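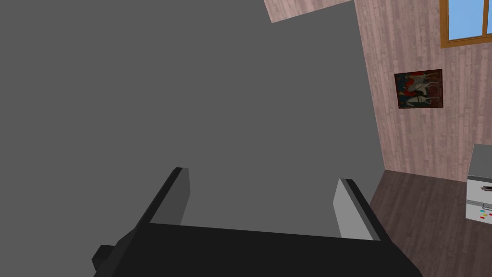

Prüfregeln für Teleop-Daten aus der Simulation, wer hält sich dran?

2 mal geteilt · 18 Kommentare

nullpunkt_k
Bei uns liegt seit Oktober der Leitfaden von Trostport auf dem Tisch, Geltungsbereich "simulierte Haushaltsumgebungen, zweiarmig". Neun Seiten. Drin steht, eine Episode sei gültig, wenn "das Zielobjekt sicher gegriffen und kontrolliert bewegt wurde". Was sicher heißt, steht nirgends. Kontrolliert auch nicht. Ich soll danach rund 600 Episoden freigeben und habe keine Lust, für sowas meinen Namen unter ein Protokoll zu setzen. Arbeitet hier jemand danach und findet das brauchbar?

Lattenzaun
Wir nehmen ihn als Grundlage und haben zwei Zahlen ergänzt, Haltezeit und maximale Geschwindigkeit am Handgelenk. Seitdem gibt es deutlich weniger Streit beim Freigeben. So schlecht ist das Papier also nicht.

nullpunkt_k
Dann ist euer Anhang gut und das Papier immer noch schlecht. Wenn jeder seine eigenen Grenzwerte reinschreibt, kann ich Daten aus Walulico und Daten von euch nicht in einen Topf werfen, obwohl auf beiden "nach Leitfaden geprüft" steht.

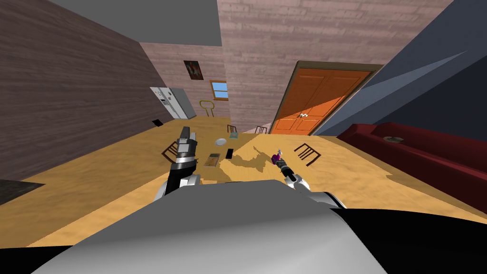 Und dann der Abschnitt über die Umgebung. "Der Ausgangszustand ist zu dokumentieren." Reicht da ein Startwert für den Zufallsgenerator? Muss jedes Möbelstück mit Lage ins Protokoll? Wenn ein Stuhl umliegt, ist das Ausgangszustand, Folge der Episode oder Abbruchgrund? Drei Prüfer, drei Meinungen, alle drei können sich auf denselben Satz berufen.

drehmoment_west
Sehe ich anders. Ein Regelwerk, das umgekippte Stühle regelt, liest kein Mensch. Bei Drusard hatten wir so einen Wälzer, am Ende wurde pauschal abgehakt. Lieber wenig Text und Leute, die hinschauen.

Lattenzaun
@drehmoment_west Hinschauen ist halt keine Prüfvorschrift. Kollisionen kann der Simulator selbst protokollieren, das kostet nichts. Einzige Bedingung wäre, dass der Leitfaden festlegt, welche Kontakte zählen.

drehmoment_west
Und wer legt das fest? Die Physik ist in jeder Engine anders eingestellt. Deine Kontaktkraft ist in Paiva eine andere Zahl als bei mir. Mit solchen Schwellen misst du vor allem den Solver.

nullpunkt_k
Das ist der erste Einwand hier, der mir einleuchtet. Dann gehören Engine, Version und Zeitschritt eben mit ins Protokoll. Steht auch nicht drin.

Ich hänge mal an, woran ich mir gerade mit dem Wort "sicher gegriffen" die Zähne ausbeiße:
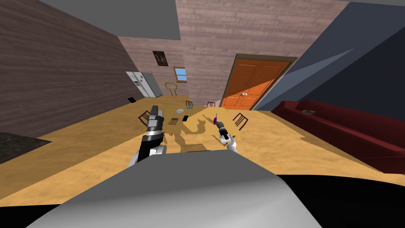

Kleines rosa-violettes Objekt am rechten Arm, linker Arm Richtung Raumende.

Lattenzaun
Aus einem Standbild würde ich gar nichts freigeben. Haltezeit aus dem Log ziehen, fertig.

nullpunkt_k
Mache ich ja. Im Leitfaden ist das Standbild aber ausdrücklich als Nachweis zugelassen, Abschnitt 9. Ich gebe vorerst nichts frei und habe denen die offenen Punkte geschickt. Große Hoffnung habe ich nicht.

Weitere Kommentare laden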